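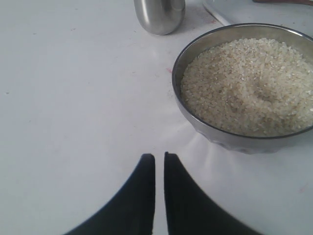 Salma Zerouali wants to know if a frozen shoulder is just a stiff shoulder that somebody gave up on, and could I please start with that because her sister-in-law keeps telling her so. Okay Salma, we're starting with that!

Home Talks Handouts Contact

Search talks... Go

No, it isn't. Say it slowly, people write this bit down. You didn't get it by being lazy. The joint sits inside a sort of sleeve, the capsule, and in a frozen shoulder the sleeve gets inflamed, then thick and tight. The proper name is adhesive capsulitis. Put it on the board once, then drop it. (In Willey I said it all evening and lost the back row.)

Ask for hands: who has trouble reaching a back pocket? Fastening a bra? Getting a coat on in November? Wait for the hands. Somebody always lifts the wrong arm because the right one won't go, and it gets a friendly laugh.

Then the test. Tuck your elbow into your side, bend it, swing the forearm outward like a gate. Now let the person next to you try to move it a bit further — gently please! With a lot of shoulder problems a helper can get it further than you can. With a frozen one it stops at much the same place whoever is pushing. Remind them this is a clue and they still need somebody to examine it, and maybe an X-ray, since bad arthritis can feel the same way.
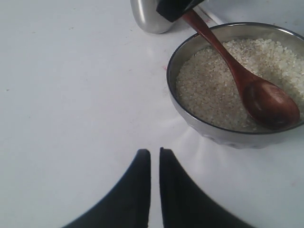
So, the stages. I draw these as three hills and my hills are terrible. First it hurts, and it hurts most at night, and you lose movement week by week. Then the pain settles down but the arm is stuck. Then it loosens, slowly. The whole thing can run from one to three years and sometimes longer. I used to tell people it always goes away completely by itself. I've stopped saying that. Most people get good use back, but some are left a little short at the top of the reach, and I'd sooner they heard it from me.

Who gets it: mostly people between 40 and 60, women more than men, and people with diabetes a lot more than people without. Thyroid trouble too. Also anybody whose arm has been kept still for a while after a break or surgery. If there's a diabetes group in the room (there was at Khamphan, over 100 chairs and they filled them) spend longer here, and mention that a steroid shot can push blood sugar up for some days, so talk to whoever looks after your diabetes before you have it.

Treatment, and watch the clock. At Plilliletti I was 17 minutes in and hadn't got here yet.

Early on, when it's the pain that's ruining your sleep, a steroid injection into the joint can help quite a bit in the short run. It works best in that first stage. Ordinary pain relievers if they're safe for you. Heat before you stretch, if you like heat.

Exercises — do the pendulum on stage. Lean on the table with the good arm, let the bad one hang, small circles. Then the wall walk with the fingers. Then lying on your back with a broom handle in both hands, good arm doing the pushing. Mild stretch is fine. If it's still throbbing hours later you went too hard, so back off the next day. 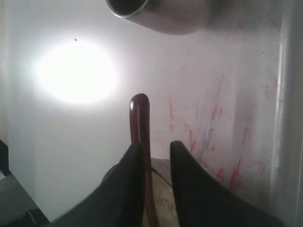
Slender reddish-brown rod, close up.

If it's dragging on: stretching the capsule with fluid, moving the shoulder while you're asleep under anesthetic, or keyhole surgery to release the tight part. Each has its own risks, and most people never need any of them. Don't go deep unless asked.

Sleep! I forgot this at Flirkinov and got asked by half the room. Lie on your back with a pillow under the bad arm, or on the good side hugging a pillow so the arm doesn't drop across you.

See someone promptly if there's fever, a hot red joint, a fall with a sudden loss of strength, or pain in the shoulder along with chest pain or short breath. For that last one call 911.

Leave the handouts by the door and take questions until they want the room back.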